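What Is Friction?
By Giuliana Londoño

Slide your hand across the top of a desk. Now press down harder and slide it again. The second time, your hand is harder to move. The thing holding it back is called friction.

Friction is a force. A force is a push or a pull. Friction happens when two surfaces touch and one of them moves, or tries to move, against the other. It always pushes the opposite way from the sliding. If you shove a book to the left, friction pushes it to the right. That is why the book slows down and stops.

Where does friction come from?

Most surfaces are not as smooth as they look. A kitchen counter feels smooth to your fingers, but under a strong microscope it has tiny bumps and dips. So does glass. When two surfaces meet, the bumps on one catch on the bumps on the other. The surfaces also stick to each other a little where they touch.

Some pairs of surfaces make a lot of friction. Rubber on dry pavement is a good example, and so is sandpaper on wood. Other pairs make very little. A steel skate blade on ice slides a long way before it stops.

Friction when nothing moves

Friction can be at work even when things are still. Think about a heavy box on the floor. You push it gently and it does not budge. Friction is pushing back just as hard as you are. This is called static friction. "Static" means not moving.

Push harder and the box starts to slide. Now a different kind is working, called sliding friction. It is usually weaker than static friction, so it often takes a bigger push to start a box moving than to keep it going.

Static friction is what lets you hold things. When you pick up a pencil, your fingers squeeze it from both sides. Gravity pulls the pencil down, and friction between your skin and the pencil keeps it from slipping. If your fingers are covered in soap, you have to squeeze harder.

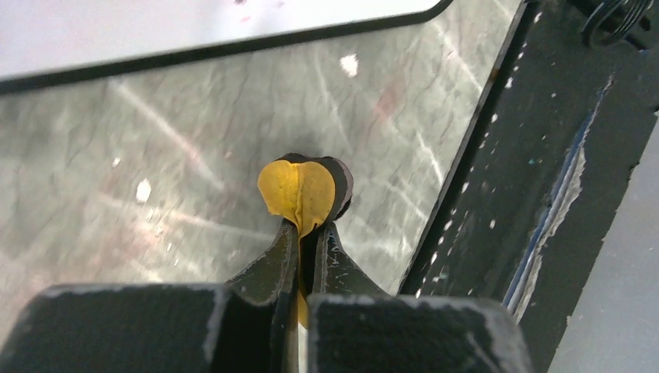
Two dark fingers holding something small, yellow and black.
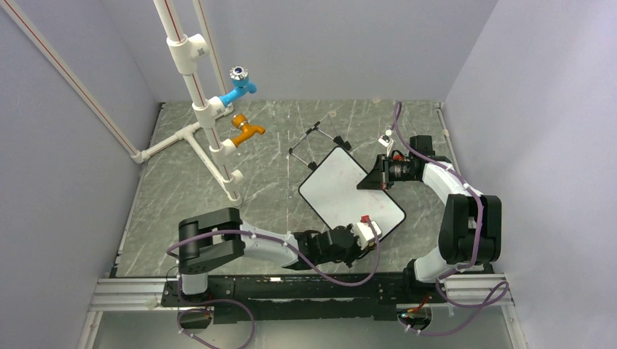

The ridges on your fingertips help too, and so does the skin itself, which is soft. It bends a little to fit the shape of whatever you are touching, so more of it can grip.

Helpful friction

Without friction you could not walk. When you take a step, your shoe pushes backward on the ground, and friction pushes you forward. On ice there is not enough of it, and your foot slides out from under you.

Brakes use friction. On many bicycles, squeezing the lever presses rubber pads against the rim of the wheel. The pads rub and the wheel slows down. Knots stay tied because of friction, and nails stay in boards.

Friction also makes heat. Rub your palms together fast and you will feel it.

Friction that gets in the way

Friction wears things out. The bottoms of your shoes get thin and erasers get small. Parts inside a machine rub together, and over time they can get scratched or too hot. People put oil or grease between them so they slide more easily - this is called lubrication.

Wheels are another way to deal with friction. Dragging a loaded suitcase across a floor is hard work. Rolling it is much easier.

Try it: the ramp test

My neighbor Refugio Escobedo taught me this one when his kids were in second grade. You need:

A stiff board or a large hardcover book
A coin
An eraser
A ruler
A sheet of paper towel

1. Lay the board flat on a table. Put the coin and the eraser side by side at one end.
2. Slowly lift that end of the board. Stop as soon as one of them starts to slide.
3. Ask someone to measure how high the raised end is above the table. Write it down.
4. Keep lifting until the other one slides, and measure again.
5. Tape the paper towel to the board and repeat the test.

Do each test 3 times, because the numbers will not come out exactly the same. The higher you had to lift the board, the more static friction there was.

Words to know

Force: a push or a pull.
Friction: a force between two touching surfaces that works against sliding.
Static friction: friction between surfaces that are not sliding.
Lubrication: putting something slippery, such as oil, between surfaces to lower friction.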